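Skendedow Supper Club – minutes, 13th October

Present: Taha El Sherbiny (chair), Somogyi, 7 others. Apologies from the Zikuscombe lot.

Last minutes agreed, no changes.

Hall rent – going up to $50 a night from April. Grumbling. Agreed to pay it, ask again about the broken heater.

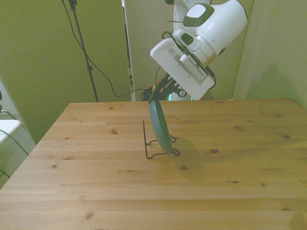 Ticket price – stays at $12. Taha wanted more, voted down. Members can still bring one guest, name in advance pls.

Numbers – 36 is the limit for the fall supper. Waiting list to be kept by Somogyi, first come first served.

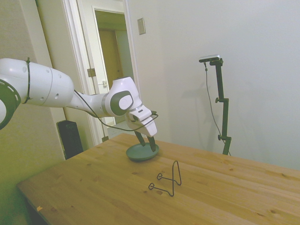
Menu next. Soup, bean stew, apple cake. Long talk about bread, not settled. Somogyi likes the stew on a dark green round plate, others want bowls. Bowls won. Taha to get prices from Jindgate for onions and flour befor next meeting.

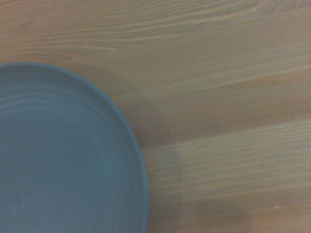 Parking – keep the side gate clear, neighbors complained agian. Sign to go up.

AOB – piano needs tuning. Left for next time.

Closed 9ish.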